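Drisura Manipulation Group: Demonstration Collection Meeting
Minutes, Tuesday, Kiltlow lab

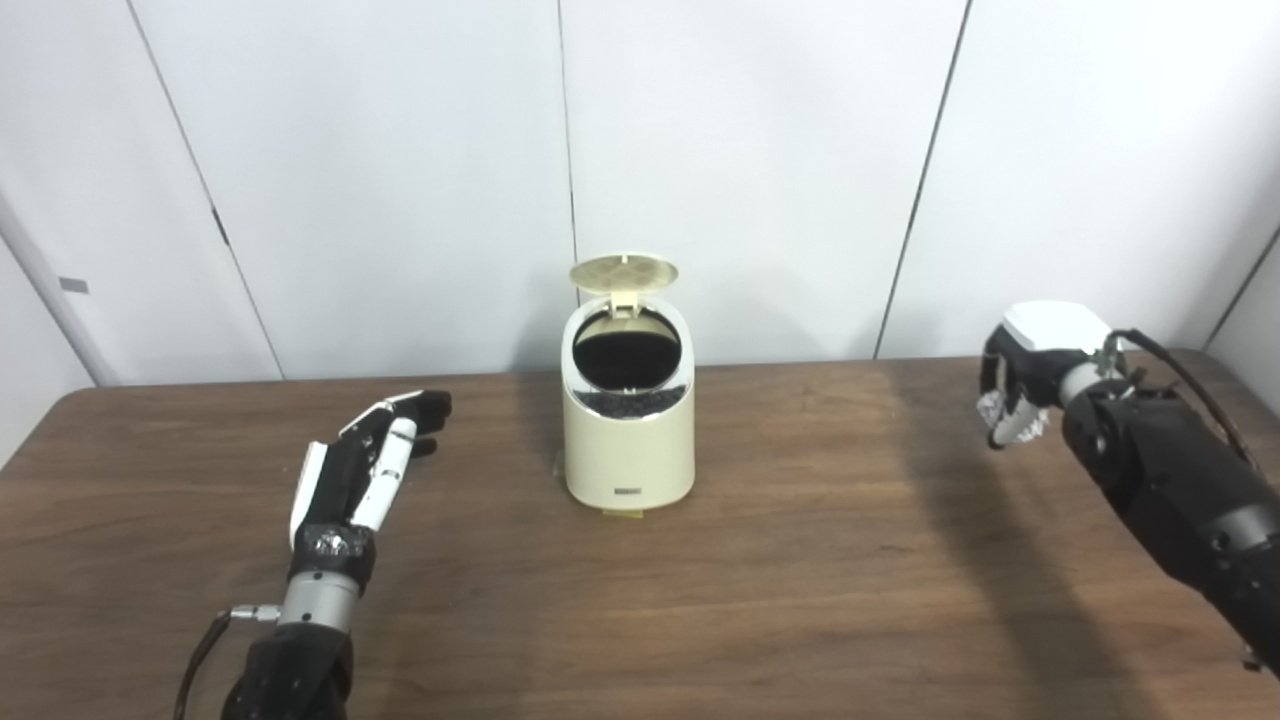
1. Previous minutes
Accepted with one correction: the Nugroho export is weekly.

2. Bin lid task
62 demonstrations recorded since last meeting. 20 rejected at review, mostly for late start markers. The remainder have gone to labelling. Operators reported that the hands block the head view of the rim when both come in low. Agreed to vary the approach height between episodes and to keep the blocked ones in the set, tagged.

3. Start position
Discussion on whether the bin should stay near the middle of the table. Training side wants more spread. Agreed on 3 start positions, to be marked on the placement sheet and not on the tabletop. Lid open and lid closed starts to be logged as separate tasks.

4. Left and right hands
The two hands do not share a joint map. Drakorine's converter still assumes they do. Converter fix is outstanding; raw joint logs to be kept until it is in.

5. Storage
Head video to be kept at full rate. Wrist channel naming deferred.

Actions
Collection: update placement sheet, resume at 2 pm.
Software: converter fix, start marker prompt.
Labelling: add tag for blocked view.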